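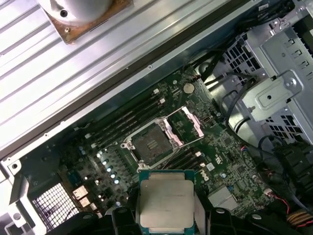 How do you line up a processor with its socket before you set it down?
Find the small triangle on one corner of the processor, find the matching mark on the socket or its frame, and put those two corners together. The little notches along the edges should then agree as well.

I have put a good many chips into old workstations at my bench in Brulton, and I still check that corner twice, so please don't feel silly doing the same. My friend Baiba Žukauskas taught me on a pile of retired office towers (she kept the good ones for herself, and I don't blame her!) and most of what follows is hers.

Before you start
Shut the machine down, unplug the cord and hold the power button for a few seconds. Take the cooler off and wipe the old paste from the chip with a lint-free cloth and a bit of isopropyl alcohol. Touch bare metal on the case, or clip on a wrist strap if you have one.

Opening the socket
Press the lever down, ease it sideways from under its catch and let it come up slowly. Some workstation sockets have two levers, and then the order matters, so look for the markings. Swing the load plate all the way open and leave it there.

Now get a flashlight and look at the contacts from a couple of angles. They should make an even pattern, and a bent one usually shows up as a spot that catches the light differently. Dust is common in older Dells. A hand blower from a few inches away is all I use, and never a cloth or a brush, which will snag a contact before you know it.

Setting the processor in
Hold it by its edges with the metal lid facing up and keep your fingers off the underside. Bring it over the socket, level, and lower it straight down. It should settle under its own weight. If it rocks or sits high on one side, lift it straight back up and check your corner again. Don't slide it around to find the spot.

Close the load plate and bring the lever down. It takes more of a push than you'd expect, and a little creaking is normal the first time.

Fresh paste next, then the cooler, with the screws tightened a few turns each in a cross pattern.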